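# Pre-departure check, motor yacht Nilham

February, alongside at Brellis. Checked by Kenji Ruiz-Ortega, with comments for the owner and for the relief crew. 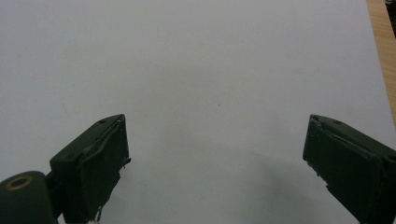 *Green gripper fingers, open, against a white background.*

Marks used: **OK**, **Fix** (before leaving), **Watch** (can go, look again next port), **N/C** (not checked).

## Hull and deck

- [x] Mooring lines and chafe gear: **OK**. The aft spring is stiff and ought to be replaced this season, but there are no cut strands.
- [x] Fenders: **OK**. One on the port side was soft. Pumped up and still firm the next morning.
- [x] Guardrails and stanchions: **OK**. All feet tight. A little rust staining at the boarding gate, cleaned off.
- [ ] Passerelle: **Fix**. It lowers normally but hesitates on the way up and then jumps. Oil level is fine. I think it's the control valve. Until it is sorted, keep guests off it while it moves and keep a hand on the stop button.
- [x] Deck hatches, hose test: **OK** forward. The lazarette hatch let in a few drops at the hinge side. Gasket turned around, retested, dry.
- [x] Scuppers: **OK**. Cleared leaves from both sides of the side decks.
- [x] Anchor and windlass: **Watch**. Ran chain out and back with no trouble. The paint marks on the chain are nearly gone, so don't trust them at night. Use the counter, and check it against the depth sounder when you drop.
- [x] Swim platform: **OK**. Ladder locks in both positions.

## Engine room

- [x] Bilges: **OK**. Dry under both engines. A cupful of clean water under the shaft seal, normal for this boat.
- [x] High water alarms: **OK**. Lifted each float by hand, alarm heard in the wheelhouse and in the crew mess.
- [x] Bilge pumps: **OK** on auto and manual. Strainer on the forward one had a rag in it. Please keep rags out of the bilge.
- [x] Seacocks: **Watch**. All open and close. The generator intake is hard work and needs two hands. It should be stripped and greased at the next haul-out. There is a wooden plug tied to each one.
- [x] Fuel lines and primary filters: **OK**. Bowls drained, no water. Fresh elements fitted. Two spare sets left in the drawer marked Grisau.
- [ ] Port engine raw water hose: **Fix**. Surface cracks on the bend near the pump. New hose is ordered from Naidu. They said Wednesday. Don't leave before it's on.
- [x] Belts: **OK**. Tension good, spares aboard.
- [x] Engine hours: port service is due at the next 1000 mark and will come up partway through the trip. Filters and oil are on board for it.
- [x] Fixed fire system: **OK**. Gauge in the green, pull handle pin in place, service tag current. The ventilation flaps close by hand but the starboard one sticks the last inch. Oiled it. Try it again underway.
- [x] Batteries: **OK**. Terminals clean, box lids strapped down. All banks were at 100 percent on the monitor after a night on shore power, though that monitor always reads on the generous side and I'd want to see the resting voltage a few hours after unplugging.

## Wheelhouse

- [x] Navigation lights: **OK**. Stern light bulb changed. Old one was black at the base.
- [x] Horn: **OK**.
- [x] VHF radios: **OK**. Radio check with the marina office on the fixed set and on both handhelds.
- [x] Radar: **OK**. Warms up slowly in the cold. Leave it on standby if the forecast is poor.
- [x] Autopilot: **Watch**. Held course on the short run to the fuel dock. Not tested in any sea.
- [x] Steering, lock to lock: **OK** from both stations. Emergency tiller found behind the life jackets in the lazarette. It has been moved to the clips on the aft bulkhead, where the plan says it lives.
- [x] Paper charts: **OK** for the first leg. The second leg is missing the harbor plan.
- [x] Wipers: port **OK**, center **OK**, starboard blade torn. **Fix**. Any chandlery will have one.

## Safety gear

- [x] Life jackets: **OK**. Every gas cylinder unscrewed, looked at and refitted. Lights tested. Children's sizes are in the saloon bench and the label on the lid has been redone.
- [x] Life rafts: **OK**. Service dates good for the season. The release on the starboard cradle was painted over. Paint removed and the pin moves freely.
- [x] Flares: **Fix**. The handhelds run out before the end of the trip. Replace the full pack and hand the old ones in at the marina.
- [x] EPIRB: **OK**. Self-test passed. Registration sticker matches the boat.
- [x] Extinguishers: **OK**. The galley one was behind the trash bin. Put back on its bracket.
- [x] Smoke and CO alarms: **OK**, all cabins. New batteries in the guest cabins.
- [x] First aid kit: **Watch**. Seasickness tablets low, burn dressings fine.
- [ ] Man overboard drill: **N/C**. To be done with the full crew aboard. Do it under way with the tender still on deck, and write the time in the log.

## Tender

- [x] Tubes: **OK**. Held pressure overnight.
- [x] Outboard: **OK**. Starts on the second pull. Kill cord tested, spare cord in the locker.
- [x] Davit: **OK**. Lifted with the tender empty. Wire has no broken strands. Brake holds.
- [x] Fuel tank and line: **OK**. Bulb replaced.

## Galley and guest areas

- [x] Gas locker: **OK**. Soap test on the joints, no bubbles. Drain clear.
- [x] Stove fiddles and oven latch: **OK**.
- [x] Loose gear: **Watch**. The large vase in the saloon has no fixing. It goes in a padded locker before the lines come off.
- [x] Emergency exit from the forward cabin: **OK**. Opens fully from inside. Keep luggage off the step.

## Still open

1. Port raw water hose
2. Passerelle valve
3. Flares
4. Starboard wiper blade
5. Harbor plan for the second leg
6. Man overboard drill

The hose and flares hold up departure. The passerelle can be left folded and the side gate used. Whoever closes an item, put initials and the date next to it on the wheelhouse copy and tell me by radio or phone.

K. Ruiz-Ortega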